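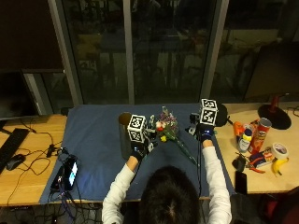
3 min read

Looking after the glove station

Plenty of you have stopped by the window desk this July to ask what goes on there, and how the marker gloves are kept in working order from one week to the next, so I promised I would finally sit down and write it up. It is the smallest setup we have at Huvemico and it probably gets more fussing over than anything else in the building (I say that with love!).

The station is named Zisetti, after the project it serves, and it is simple enough on paper. You wear a pair of black gloves, each with a white marker cube fixed above the wrist, and you handle ordinary things on the blue mat. The cameras follow the cubes, the sensors on the gloves follow the hands, and the recordings go off to teach the arm over at our Zarnberg site how to pick things up without crushing them. Flowers have been the big subject lately, and a bouquet is a wonderful test, all those thin stems and soft heads that want to go their own way.

Now, the upkeep. The cubes come first, every morning, before anyone puts a hand in a glove. Wipe each face with a dry cloth and look at the black squares in good light. A scuffed corner or a thumbprint is enough to make the tracking jump, and you will spend half the morning blaming the software for it, as I have done more than once. If a pattern has started to lift, change the whole sheet and don't try to smooth it back down.

Then the brackets. They sit on the backs of the hands and they work themselves loose a little at a time, so give every small screw a gentle check after 30 recordings. Gentle, please! We stripped two threads in the spring. If a cube has been off for any reason, even for a minute, run the full calibration again before you record, and hold still for the whole 47 seconds it asks of you. I know it feels like forever.

The cables are our weak spot. The right-hand one runs back along the forearm, and it takes a bend every time the wearer reaches for something. Leave a bit of slack at the wrist, and when you take the glove off, hold it by the cuff and never pull on the wire. We have been swapping each cable at 200 hours of wear, and since we started doing that the dropouts have become quite rare.

One more favor to ask. The mat belongs to the recording, and the rest of the desk can be as lived-in as you like. Chips, tape, pliers, a banana for later, all of that is fine on the bare wood to the right, so long as it stays clear of your elbow.

A new set of glove liners from Joly is on its way, softer at the fingertips and easier to wash, and there will be a sign-up sheet by the station for anyone who would like to try a pair. Small hands especially welcome, as the current ones run large.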